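Search this site Go

Small Hangers, Small Laundry

Sock hangers sell on clip count. Spacing matters more. Geeta Maurya tested 20 models for Lindier, logging 512 hangings.

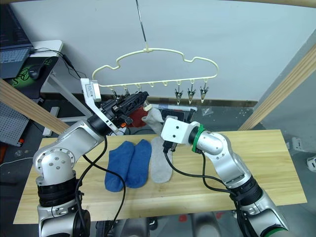 Metal clips on a cream plastic bar.

Bars with fixed tabs keep the clips apart. Knits should hang by the cuff, one per clip, with the heavier pieces near the center wire so that the bar stays level.
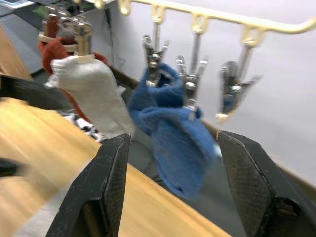 Deepak Kashyap would go further: "I clip by the toe. The cuff keeps its stretch, and a mark on the toe stays inside the shoe." Maurya's figures show no difference in drying time between the two methods. 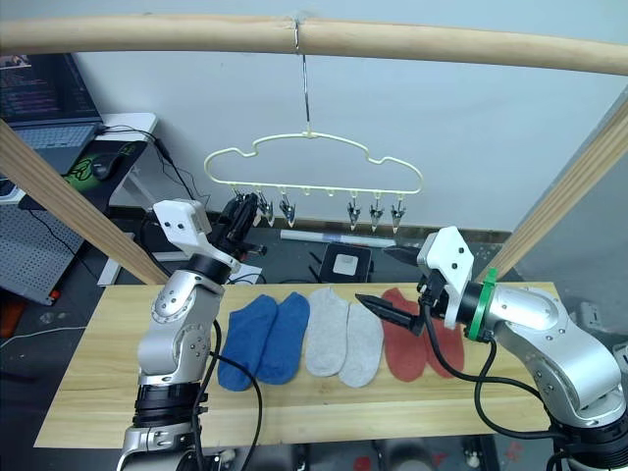
GORKPORT, January – Sorting into pairs before clipping cut the time per load by 74 seconds. Lay pairs flat, side by side, and fill the bar from one end.

Contact | © Mendik | Back to top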